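第四章　零食与桌面用品的整理和收纳

4.1　适用范围

本章规定Mindulberg公共休息区桌面零食、小碗及布质收纳箱的日常整理方法，适用于各楼层茶歇桌、会议室边桌和访客等候区。厨房操作台、冷藏柜以及自动售货设备的管理另见第六章和第七章，不适用本章规定。

本章自Apr 10, 2021起施行。此前由各楼层自行张贴的收纳说明同时停止使用，已张贴的应由楼层负责人收回。

4.2　术语

收纳箱：指顶部敞开、内部可设隔片的布质箱，用于存放未开封的袋装零食及轻质用品。
小碗：指供取用零食的塑料浅碗，各楼层颜色可以不同。
整袋：指封口完好、未曾开启的包装。
散装：指已开启包装中的食品，或已倒入小碗的食品。
整理人员：指当日值班表所列的负责人员。

4.3　整理前的准备

1. 清空桌面上的文件、文具和个人物品。无人认领的物品送交前台登记，不得暂放于收纳箱内。

2. 用微湿的软布擦拭桌面，随后以干布擦净。木质桌面不得使用含磨砂颗粒的清洁剂，也不得长时间积水。

3. 检查收纳箱的四壁和底部。布面如有破损、霉斑或明显异味，应停止使用，并填写更换申请单。

4. 展开箱内隔片，将内衬的褶皱向四周抚平。隔片可以斜放，但两侧的格位均应能够平稳放入一个整袋。

5. 清洗小碗并完全晾干。碗壁出现裂纹或碗沿缺口时，不得继续使用。

注意：收纳箱的承重上限为2,000克，该数值包括隔片重量。瓶装饮料、罐头和玻璃制品一律不得放入。

4.4　桌面布置

收纳箱、小碗和待整理的零食应当分区摆放，各区之间不得相互叠压。标准布置以收纳箱居左，小碗居中，待整理的整袋居右。面向墙面或隔板的桌子，收纳箱应与墙面保持适当间距，以便双手从上方取放。

小碗可以前后摆放，也可以并排摆放。两只小碗颜色不同时，由楼层负责人指定各自用途，并在值班表背面注明。用途一经指定，当月内不宜更改。

整袋在装箱之前应竖立放置于桌面，使印刷面朝外，便于核对品名和保质期。包装底部不平、难以竖立的，可以略微倾斜，但不得倚靠小碗。

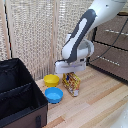

图4-1　桌面分区：收纳箱、黄色与蓝色小碗、竖立的袋装零食

4.5　整袋装箱步骤

1. 核对包装上的保质期。剩余期限不足一个月的整袋单独取出，优先供应，不再装箱。

2. 检查封口和边缘。有漏气、鼓胀、油渍渗出或虫蛀痕迹的，应作报废处理，并在登记表中注明品名和批号。

3. 从包装上部夹取，力度以包装不变形为宜。膨化类食品易碎，不得按压包装中部。

4. 将整袋垂直提起，越过小碗上方时应留出足够高度。小碗内已有散装食品的，应从桌面后侧绕行。

5. 对准收纳箱格位，缓慢放入。包装触底后方可松开，不得从箱口抛投。

6. 同一格位内的整袋应竖立并列，较高者靠后，较矮者靠前。包装顶部不宜超出箱口；确需超出的，不得向外折弯。

7. 装箱完毕后，轻提收纳箱两侧，确认箱体没有明显歪斜。如重心偏向一侧，应调整隔片位置或重新分配各格数量。

注意：隔片仅起分隔作用，不承受侧向挤压。一侧格位装满而另一侧空置时，隔片容易倒伏。数量较少的，应当两侧均匀放置。

警告：含花生、坚果、乳制品或麸质的零食，应按照包装标示单独占用一个格位，并加挂过敏原标签。标签脱落的，在重新核对之前不得供应。

4.6　小碗的使用

1. 每只小碗仅盛放一种散装食品。更换品种前应当清洗，不得以擦拭代替。

2. 装入量以碗深的三分之二为限。单次添加不超过100克，取用完毕后再行添加。

3. 小碗旁应配备取用夹或小勺，并放置在专用托碟上。取用工具不得直接插入散装食品中存放。

4. 散装食品在桌面停放满四小时的，应当撤下。撤下的食品不得倒回原包装，也不得并入其他小碗。

5. 小碗空置时应保持碗口向上，碗内不得堆放包装纸、糖纸或一次性纸杯。

4.7　登记与补货

每次整理结束后，整理人员应填写《茶歇用品登记表》，内容包括楼层、品名、装箱数量、报废数量及整理人签名。表格使用蓝黑色或黑色墨水填写，涂改处须加签。

补货申请统一提交后勤服务处，由Romain Sabatier审核。单个楼层每月补货金额上限为1,980元，超出部分应附书面说明，并由楼层负责人签字。临时接待活动所需零食另行申请，不计入月度限额。

供应单位为Stultent和Pasichnyk两家。到货时应逐箱验收，外箱破损或品名不符的当场退回，不得先行入库后再办理更换。

每年December进行一次集中清点。清点期间各楼层暂停补货，收纳箱应全部清空，隔片取出单独清洁。

4.8　收纳箱与小碗的保养

1. 收纳箱每两周清空一次。先取出隔片，用软毛刷清除箱底碎屑，再以拧干的湿布擦拭内衬。不得机洗、浸泡或使用漂白剂。

2. 擦拭后应在通风处晾干，避免日光直射。内衬未干时不得放入任何食品。

3. 小碗每日使用后用中性洗涤剂清洗。塑料碗不得接触明火，不得用于微波加热，也不得使用钢丝球擦洗。

4. 备用收纳箱应折平存放于Busia库房51号架，架上不得堆放重物。领用时须在架旁的领用簿上签字。

4.9　常见情况处理

情况一：整袋放入后倒伏。
处理：取出倒伏的包装，检查内衬是否起皱，抚平后重新竖放。仍不能竖立的，可在同一格位内并入相近尺寸的整袋作为支撑。

情况二：隔片移位，两侧格位大小不一。
处理：先将较满一侧的包装全部取出，复位隔片后再行装入。不得在装满的状态下强行推动隔片。

情况三：包装在取放过程中破裂。
处理：立即将破裂包装移至空置托盘，清理桌面和箱内碎屑。该包装内的食品不再供应，按报废登记。

情况四：小碗被碰翻。
处理：散落食品全部弃置，桌面和小碗分别清洁。若散落物进入收纳箱，应当清空收纳箱并按4.8的规定处理。

情况五：保质期印刷模糊，无法辨认。
处理：对照到货单上的批号核实。无法核实的，视为过期。

4.10　解释与联系

本章由后勤服务处负责解释。对分区布置和收纳箱规格的修改建议，请以书面形式提交Albane Lacroix，并注明楼层及桌号。在答复送达之前，各楼层仍按现行规定执行。

相关表格：
表4-A　茶歇用品登记表
表4-B　收纳箱更换申请单
表4-C　过敏原标签样式及填写说明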